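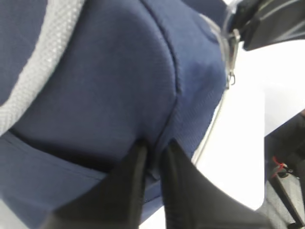 Tirta Pelupessy writes that her cell has dropped one pick in every shift since January, always on soft goods, and could we please put the answers in one place instead of scattered through the mail list. Fair. So, one place.

Two-arm soft goods cell, care and setup FAQ
Kept by Osvaldo Marras, Trukthorpe shop. Corrections welcome, short ones best.

How often do the finger pads come off?

Every 200 hours of run time. Sooner if you run anything with a zipper, metal pulls chew the tips. Go by the hour counter on the pendant, not by how the pads look. They look fine right up until they don't grip.

What do I clean them with?

Damp lint-free cloth. Plain water first, then isopropyl if there's glue or vinyl residue on there. No degreaser. No citrus cleaner, it leaves a film. Let them dry before you close the gripper or the tips stick together and the next zero is off.

Bag slips out on the lift. Where do I start?

In this order:
Pads clean?
Fingers tight? Two screws each side, check both.
Zero done since the last pad change?
Grip force on the right recipe?
Pick point on a seam or fold, where there's something to pinch?

Most calls I get end at the third one.

What grip force for padded bags?

Start at 100 on the force scale. Thick foam panels can take more, go up in small steps and run a few lifts at each. Anything with clear vinyl on it, stay at the start value and move the pick point away from the vinyl. It creases and the crease stays.

Should the fingertips touch when closed on fabric?

Nearly. Both tips pressed in, a bit of cloth trapped between. If they meet hard with nothing between them you're too high, lower the approach. If the wrist sags when they push in you are too low.

How do I zero the gripper?

Arm at home, speed override down, nothing in the fingers. Open full. Close on the gauge block, not on itself. Store. Open, close again, read the number. If the second reading dosen't match the first, a finger is loose or there's lint behind the pad. Fix that, start over. Don't average them.

Wrist camera picture has gone soft. Replace it?

Wipe it first. Lint from woven bags gets onto the lens cover, you won't see it until light hits it sideways. Then check the focus ring lock. Things right at the fingertips will always be a bit soft at that distance, that's normal. If the far edge of the table is soft too, then it's focus.

White table washes out in the picture. Problem?

Only if the pick finder starts losing the edge of the bag. Drop exposure one step and retest with a dark bag and a light one. We tried a gray mat at the Skukwood site, helped with the glare, but mesh straps snagged on its edge. If you do use a mat tape all four sides.

Can I change exposure while the cell is running?

No. Stop the cycle, change it, run the check pattern, restart. Eusebio Bedoya changed it live once and spent the afternoon re-teaching.

The two arms get close over the bag. How close is ok?

Keep the keep-out zone as delivered. If a recipe needs one arm holding while the other works above, use the paired move, never two single moves with a wait between. The wait drifts when somebody edits one program and forgets the other. After any change to either arm do a dry run at low override with a hand on the stop.

Cables. What am I looking for?

Rubbing at the wrist bend, kinks near the connector, ties that have been pulled tight. You should be able to slide a tie with a finger. Leave slack for the full wrist rotation both ways. Anything hanging loose by the stand legs gets clipped up before a shift, all of it.

Error 176, what is it?

Gripper lost talk with the controller. Reseat the wrist connector, power off first please. If it comes back in the same shift, swap the wrist cable. Cable is nearly always the answer. Keep the old one, tag it, Krešimir Hoxha tests them in batches.

Which screws for the fingers?

The ones in the Clirunell kit and no others. Six to a bag, four get used, the other two are spares. Medium thread locker, one drop. Longer screws will bottom out and feel tight when they aren't.

Can I use the Halilović pads?

Yes for woven and canvas. Not for vinyl, they mark it. They are also thicker, so zero again after fitting, every time, even if your only swapping one side.

Do I need to re-teach after a pad change?

Same pads, no. Zero and run the check lift. Different pads, or a new finger, re-teach the approach height on each recipe. Takes a while. Do it anyway.

Zipper pull keeps catching on a finger.

Turn the bag at load so the pull hangs away from the arm coming in. If it can't be turned, shift the pick point along the seam. Tihomir Kelmendi filed a small radius on the outer edge of his fingers and says that cured it, I haven't checked the zero on those yet so don't copy it for now.

Who do I call at night?

Number's on the cabinet door. After 9 pm leave a message with the cell number, the error code and what was on the table. Photos of the pads help a lot.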